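Towels gone stiff as a board - is it the water or the powder?
Laundry and Cleaning > Washing
39 replies, page 1

mudlark_jen
We moved to Wirlow in February and every towel I own has turned into a doormat. Same machine, same powder, same wash. Water's very hard up here according to the neighbours. I've had the lot through at 60 twice and no joy. Do I need a softener, or new towels, or what?

pegbag
Stop using so much powder! Everyone thinks hard water means tip in double, but you end up with a load of it left in the loops. Half what you're using now, plus a rinse with nothing in it. Fabric softener makes it worse in my experience, it just coats everything and then they don't soak up a drop.

Gualtiero Leone
Don't agree about halving it, sorry. In hard water the minerals use up some of the detergent before it gets near the towel. If you go too low you get grey AND stiff. I'd put the full hard water dose in and wash a smaller load. My drum is never more than two thirds full for towels.

pegbag
Well mine are lovely and I've been doing it for years, so there we are.

mudlark_jen
Ha, so one of you says more and one says less. Load size could be it, I do ram them in. Machine is an old Indel, six kilo drum, and I've had five bath towels in there at once plus the mat.

Recep Ateş
Five and a mat, there's your trouble. They can't move, so they can't rinse. Three at most in that.

I'd also look at how you dry them. Flat over a radiator is the worst thing you can do to a towel, it bakes with all the loops squashed one way. Give each one a good hard snap when it comes out (do it outside, the fluff goes everywhere) and hang it by one edge with air on both sides. Small stuff I clip up, socks and flannels and so on, it leaves the rack clear for the big things.

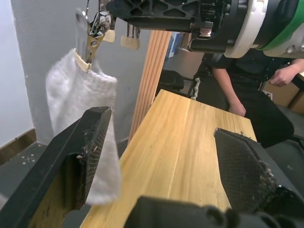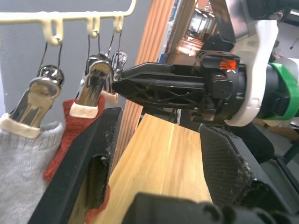
RE: How to dry them
6 replies in this branch

tansy_b
Clips leave a mark on wool socks though. I fold mine over the bar at the ankle. Takes up more room but I've had a pair of Van Leeuwens ruined with a little pinched ear on each toe and they weren't cheap.

Recep Ateş
Clip them at the cuff, toe down. The ones with a bit of rubber on the jaw hardly mark at all, the bare metal sort are murder.

Gualtiero Leone
Toe UP surely? The water runs down into the cuff and you don't stretch the elastic.

tansy_b
Please let's not start that again, the last one went on for 186 posts.

mudlark_jen
I'm a radiator person, I'll admit it. No line here, only a yard with bins in. Would a tumble dryer sort it?

pegbag
Ten minutes in a dryer at the end and they'll fluff up a treat, then finish them on the airer. You don't need the full cycle and it costs pennies that way. There's a launderette on Gandumow Road if you don't want to buy one - big dryers, you can do the whole lot while you have a cup of tea.

Gualtiero Leone
And try white vinegar in the softener drawer, half a cup. Not every wash.

pegbag
Vinegar perishes the door seal!! I had to have mine replaced.

Gualtiero Leone
After how many years of normal use? Seals go anyway. Citric acid if you're worried, a couple of spoons dissolved in warm water. Or run a proper descaler through the empty machine first, which I'd do regardless if it came with you from a hard water house.

mudlark_jen
It came from a soft water one, so it's only had a few months of this. OK. Plan is three towels, proper dose, extra rinse, snap them in the yard and off the radiator. I'll leave the vinegar until you two have made up.

mudlark_jen
Back again. First three done and the hand towel is so much better, the bath sheets are still a bit crunchy along the hems. Is that just how they are now?

tansy_b
Hems are always last. Give it four or five washes to get the old powder out. If the water's still going cloudy on the rinse there's more to come.

Views: 1638
Next page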